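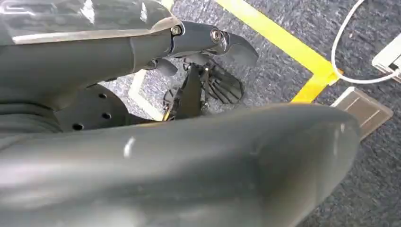 홈 | 칼럼 | 생활 | 책 | 지난 글

분류: 생활칼럼 > 이런저런 생각

답장은 왜 이렇게 빨라야 할까

새해 들어 제일 먼저 한 일이 뭐냐면, 메신저에서 '읽음' 표시를 끈 거다. 거창한 결심 같은 건 없었다. 1월 1일 아침에 떡국 끓이다가 핸드폰이 계속 울리는데, 국물은 넘치지 단체방에서는 "다들 왜 말이 없어?" 하지, 순간 욱해서 설정에 들어가 꺼 버렸다. 그러고 나서 며칠 지내 보니 이게 생각보다 할 말이 많은 주제더라. 그래서 오늘은 답장 얘기를 좀 해 보려고 한다.

나는 원래 답장이 빠른 사람이었다. 회사 다닐 때는 거의 자랑이었다. 밤 열한 시에 온 메시지에도 1분 안에 "네, 확인했습니다!" 하고 느낌표까지 붙여 보냈다. 팀장님이 칭찬도 했다. 그런데 그때 보낸 답장을 나중에 다시 읽어 보면 정말 볼 게 없다. 확인했습니다, 알겠습니다, 네넵. 뭘 확인했는지도 모르면서 확인했다고 한 적이 수두룩하다. 한번은 거래처에서 납기를 당길 수 있냐고 물었는데 습관처럼 "네 가능합니다!"부터 보내 놓고 그다음에 일정표를 열어 봤다. 당연히 불가능했다. 그 주에 나 때문에 세 명이 주말 출근을 했고, 점심은 일주일 내내 내가 샀다.

그러다 생각이 좀 바뀐 건 우타이 찬타라스리 씨 덕분이다. 예전에 태국에서 석 달쯤 지낼 때 묵었던 차이몽콘이라는 작은 숙소의 주인인데, 이분이 답장이 느려도 너무 느리다. 떠난 뒤에 메일을 보냈더니 9일 만에 답이 왔다. 처음엔 솔직히 서운했다. 석 달이나 아침마다 얼굴 보고 인사한 사이인데! 그런데 막상 열어 보니까 내가 물어본 것 하나하나에 다 답이 있었다. 마당 망고나무는 가지를 쳐 줬고, 내가 좋아하던 국숫집은 골목 안쪽으로 이사를 갔고, 내가 두고 온 우산은 잘 쓰고 있으니 찾으러 올 생각은 말라고 쓰여 있었다. 나는 그 메일을 지금도 가끔 꺼내 읽는다. 네넵은 한 번도 다시 읽은 적이 없다.

물론 급한 일은 급하게 답해야 한다. 애가 열이 난다는데 9일 뒤에 답하면 곤란하다. 약속 시간이 바뀌었다는 연락도 바로 받아 주는 게 예의고. 내가 불만인 건 그렇지 않은 것들까지 전부 같은 속도로 달려야 한다는 분위기다. 친구가 책 읽고 좋았다고 길게 감상을 보냈는데, 거기다 대고 3초 만에 "오 재밌겠다 ㅋㅋ" 하는 게 과연 친절한 건가? 나는 요즘 그런 메시지가 오면 일단 둔다. 설거지하면서 생각하고, 버스 타고 가면서 또 생각하고, 다음 날 저녁에 제대로 쓴다. 친구는 "너 살아 있었냐"로 시작하지만 그다음부터는 대화가 꽤 길어진다.

찔려서 세어 본 것도 있다. 지난 12월 마지막 주에 내가 단체방에서 받은 메시지가 약 600개였다. 그중에 나한테 직접 물은 건, 그러니까 내가 꼭 대답해야 하는 건 59개. 나머지는 이모티콘, 웃음, 누가 올린 기사, 그 기사에 달린 웃음이었다. 이모티콘이 나쁘다는 얘기는 아니다(나도 춤추는 감자 이모티콘을 돈 주고 샀다). 다만 그걸 다 실시간으로 보고 있었다고 생각하니까 기분이 좀 이상했다. 그 시간에 낮잠을 잤으면 피부라도 좋아졌을 텐데.

반론도 안다. 엄마는 내가 읽음 표시를 껐다는 말을 듣자마자 "그럼 네가 봤는지 안 봤는지 내가 어떻게 아냐"고 하셨다. 할 말이 없었다. 엄마한테 그 표시는 감시용이 아니고 안부였던 거다. 숫자가 사라지면 아, 우리 애가 별일 없구나 하고 주무신다는데 거기다 대고 디지털 피로가 어쩌고 할 수는 없지 않나. 그래서 엄마한테는 그냥 밤마다 전화를 하기로 했다. 오늘은 20분 통화했는데 그중 절반이 김치냉장고 얘기였다. 둘째 칸에서 소리가 난다고 하신다.

일하는 분들은 또 사정이 다르겠지. 상사가 "봤어?" 하고 묻는데 나 혼자 느긋할 수는 없으니까. 그래도 윗사람 쪽에서 먼저 "내일 답해도 돼요" 한마디를 붙여 주면 많은 게 달라진다고 나는 믿는다. 여덟 글자도 안 되는 말인데 받는 사람은 그날 저녁밥을 앉아서 먹을 수 있다. 나도 후배들한테 진작 그렇게 할걸 싶다. 밤에 생각난 걸 밤에 보내야 직성이 풀리던 시절이 있었고, 그걸 받은 후배가 어떤 얼굴이었을지는 이제야 좀 그려진다.

우타이 씨한테는 어제 새해 인사를 보냈다. 답은 아직 없다. 우산 안부도 물었으니까 이번엔 좀 더 걸릴지도 모르겠다.

2024년 1월 5일

공감 278 | 댓글 9 | 공유하기

이전 글 | 목록 | 다음 글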